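Operations Diary, Handheld Gripper Program
Romwood Site, Main Room
Entry for 23 December 2025
Kept by Evie Ellwood, Shift Supervisor

Status at opening

The program resumed at the usual hour with the restriction of the previous entry still in force. Unit 191 remained withdrawn. All other handheld units were released for recording after the standard jaw check, and the Gromby logging software was restarted once before the first session because it had kept the prior day's clock setting.

Fault on Unit 191

The fault was first recorded by Yulan Deng during plant-handling work at the round table. The jaws of Unit 191 failed to report their opening width for part of a session, and the log filled the gap with the last good value. To any person reading the data, the jaws would seem to have stayed still while the operator was in fact opening and closing them. The session holds 1,647 log lines, of which 900 carry the repeated value. No alarm was raised. The operator had no means of knowing that the reading had frozen, and no blame attaches to her.

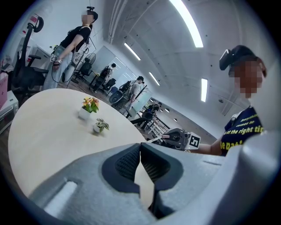 The inspection of Unit 191 found a connector that lost contact when the cable was pulled sideways. The connector was not broken, and it tested as sound each time the unit lay flat on the bench, which explains why two earlier checks passed it. Cable routing is therefore the first concern of this office. Operators at the round table work close together, and those standing nearby carry their units at waist level, where a cable may hang in a loop as far as the knees. A loop of that length can catch on the arm of an office chair, and there is a chair directly in front of the standing position. I have asked that the chair be moved back before each session and that slack be gathered and clipped at the belt.

Yulan Deng repeated the test in the afternoon with a spare cable from Ding. She reached 200 open-and-close cycles with no frozen reading, then pulled the original cable to one side and reproduced the fault on the second attempt. I witnessed both. Her notes are filed with this entry.

Seated work was also reviewed. An operator at the table uses both hands, and the cable on the right side trails down toward the floor. This places the load on the same connector, and it adds a trip hazard for anyone passing behind. Shoes, bags and boxes left on the floor make the hazard worse. Staff are directed to use the shelves by the entrance for personal items.

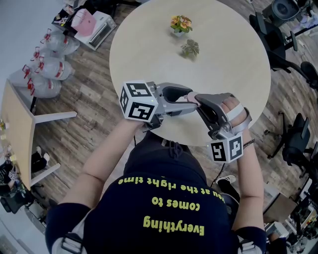 Actions ordered

1. Unit 191 is to stay out of service until the connector has been replaced and the sideways pull test passed.
2. The pull test is added to the opening check for every unit.
3. The Gromby software is to show a warning when the same width value repeats during a session. The request was sent to Demine this afternoon. No delivery date has been given.
4. The affected session is to be marked unusable and kept.

Matters carried forward

A similar gap was noted in June and put down to a low battery. I no longer have confidence in that finding. Yulan Deng will review the June log when the archive drive is returned. The spare cable has been left in the top drawer, labeled, and is not to be lent out.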